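About us

Welcome to Rirnino. We are a small school of practical kitchen and household science, and we teach people of all ages how to measure, pour, mix and keep notes. Our rooms are on the first floor of the old Slaoui building in Ridwood, above the shop for bicycle parts. The entrance is on the side, by the green door.

How we began

The school was started by Hatem Radwan and İlker Toprak. Hatem was teaching chemistry to evening students, and İlker was making syrups and cordials for sale at the market. They shared one kitchen for a time, and they noticed that they had the same trouble. Hatem's students could say what a millilitre was, but they could not pour twenty of them. İlker's helpers could pour very well, but every batch tasted a little different because they did not write down what they poured.

So they made one evening course for both groups together. It was two hours long and the only subject was how to measure a liquid. Hatem thought that people would be bored. They stayed after the end and asked if there would be a second evening.

We opened in the present rooms on 01/09/2018. At that time we had one table, a sink that we repaired ourselves, and a box of cups and bottles which came from İlker's kitchen. Today we have two teaching rooms, a storeroom and a small office, and about 300 people have finished a course with us.

What we teach

Our main course is called First Measures. It has 7 lessons, and a group is never bigger than we can seat comfortably at the tables. We begin with water only. In the first lesson there is no colour, no sugar, no recipe. Some people are surprised by this and one or two have told us it is too simple, but we ask them to be patient until the end of the evening.

From the second lesson we work with coloured liquids. Colour helps the eye very much. In plain water it is difficult for a beginner to find the surface, and in a strong colour it is easy, and also you see immediately where a drop has fallen. Red is the favourite of almost every group. İlker mixes it himself before the lesson and he makes it strong, so please do not come in your best shirt.

We teach to read a scale at the height of the eye, with the cup standing on the table. Many people lift the cup to their face and turn it, and then the surface is not level any more. It is a habit from home and it takes time to lose it. We also teach how to draw up a liquid slowly with a syringe and how to push out the air before reading the number.
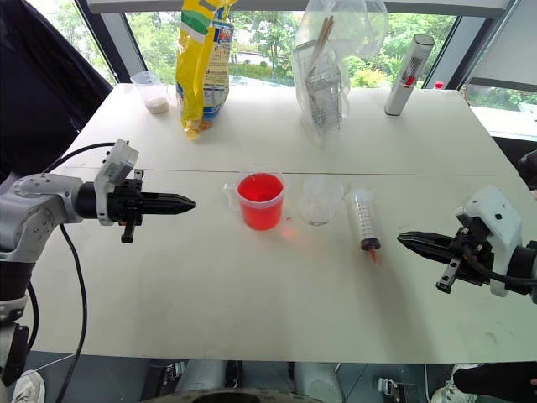 Red liquid in the measuring cup, with the smaller cup and the syringe beside it.

The later lessons are about mixing and diluting. The students make one part to ten, then one part to a hundred, and they put the results in a row from dark to pale. If somebody has made a mistake in the middle, the row shows it, and then we look together in the notebook to find the place. We do not give marks for this. The row of cups is enough.

The last lesson is a free one. Each person brings a question from their own work or home. We have had questions about plant food, about dye for wool, about lemonade for a wedding, about cleaning products that are sold concentrated and have very small printing on the label. Hatem likes the wool dye best and he will speak about it for a long time if you let him.

Our things and how we keep them

We use ordinary equipment. Most of our measuring cups are clear plastic, of the kind that can be bought in any kitchen shop, and the syringes are plastic too. We have a few glass pieces in the storeroom but they come out only for the advanced evenings. For learning, plastic is better. People are calmer when they are not afraid to break something, and a calm hand pours well.

The tables are white. This was a decision of Hatem and at first İlker did not agree with it, he said that every stain would be visible. Hatem answered that this was his reason. On a white table you see the level in a clear cup against a clean background, and you see also what you have spilled, so you wipe it.

Each thing has its place in the storeroom and the place has a label. After the lesson the students rinse what they have used, shake it, and put it upside down on the rack. Syringes are taken apart before rinsing, with the plunger next to its own barrel, as the parts of different sizes do not fit each other and it is tiresome to sort them in the morning. When the marks on a cup have become so faint that we must guess, the cup goes to the garden box and is used for seeds.

We test our cups at the start of every September. We weigh water in them and compare the weight with the printed scale. You would perhaps not believe how much a cheap cup can be wrong. The ones that are wrong we mark with a cross of tape and keep for lesson three, where the students have to discover the problem by themselves.

The people

Hatem Radwan leads the courses for adults and writes the lesson sheets. He came to Ridwood for a teaching post of one year and has remained. He is strict about notebooks. If you write a number without its unit, he will draw a small empty box after it and wait until you fill it.

İlker Toprak is responsible for the kitchen side, for the materials and for the children's afternoons. He grew up in a family which made pickles and fruit syrup, and some of our exercises are taken from their recipes - with smaller quantities, naturally. He is also the person who answers the telephone, so if there is noise of water behind him, please speak a little louder.

Children's afternoons

The children come from seven years of age and they work in pairs. One child pours and the other reads the scale and says stop. Then they change. We have learned that the child who says stop must stand, not sit, otherwise the eyes are too low or too high. They use the same cups as the adults. We only choose the ones with a handle for the larger amounts, because a full cup without a handle is hard to hold for a small hand.

Children fill everything to the brim. We allow it in the first hour. After this they have to carry the cup to the other end of the table and pour it into another one without losing any, and from then they choose to fill it less. Parents may stay in the room, but we ask them kindly not to help.

Work with schools and firms

We visit schools in the area with a box of materials which we call Vivport. It contains everything needed for one class: cups in two sizes, syringes, droppers, trays, cloths and colour in powder. The school must give us only tables and a tap. The box is heavy and it has wheels, but the wheels do not like stairs, so please tell us before if your classroom is upstairs.

Small firms also come to us, mostly from food and cleaning. For them we make a half-day course in our rooms, and they may bring their own products and their own measuring things. We prefer it, in fact. It is more useful to learn on the jug that you use every morning than on ours.

Practical information

Courses begin in September and in spring. The lessons are in the evening, except the children's afternoons. You do not need any knowledge before you start. Please bring a notebook with squared paper and a pencil. Aprons are here, also in large sizes. Long sleeves should be rolled up or fastened.

The price of the course includes all materials and the lesson sheets. If you miss an evening you can take it with the next group, without paying again, only tell us in time so we can put out another chair.

The stairs are narrow and there is no lift in the building. We are sorry for this. If the stairs are a difficulty for you, write to us and we will arrange to teach you in the ground floor room, which the owner lets us use when we ask some days before.

You can find us in the office before each evening course, or leave a letter in the box beside the green door. The bell works, but you have to press it hard.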